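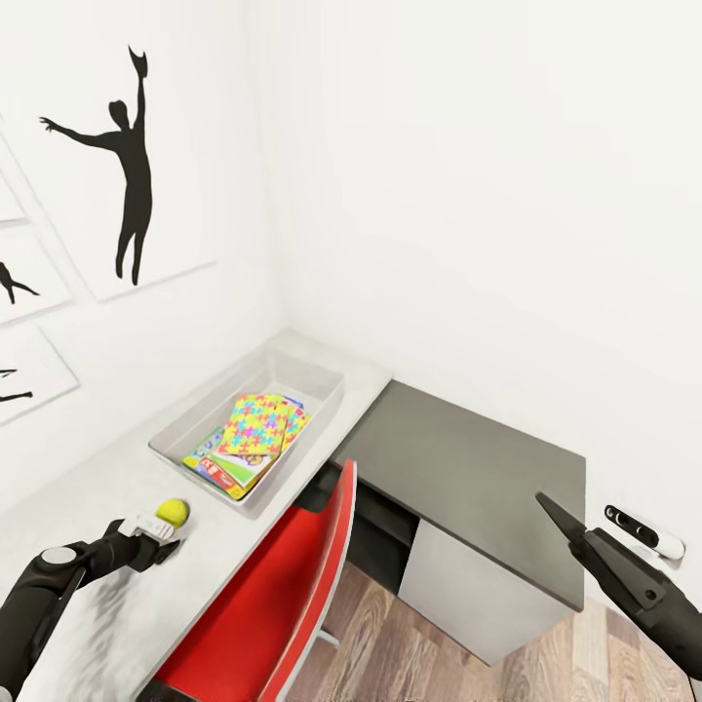 Still the wrong benchmark, according to the comment left on the last entry: a tidy-up task only means something if the things end up where a person would have put them, and a script that clears a desk into any bin at all is doing half the chore. Fair. I changed the scoring.

May 27, 2019

Household set, simulated room, tennis ball and book bin on the light countertop. Task is ball into bin, books left as they are. The old score gave full marks for a ball anywhere in the bin. The new one takes points off if the top book shifts.

Ran 72 trials with the Ospina planner under the new score. 13 passed. Most of the misses were on release - the fingers open too high and the ball rolls off the books.

Nevcombe asked if this is ready for a real kitchen. I said no. A kid does it without looking, and we need 5 tries for a good one.

To do:
- lower the release height, rerun
- try the Fakex grasp model on the same seeds
- send the scoring sheet to Sernport before the June call
- right arm did nothing useful in this task, park it next time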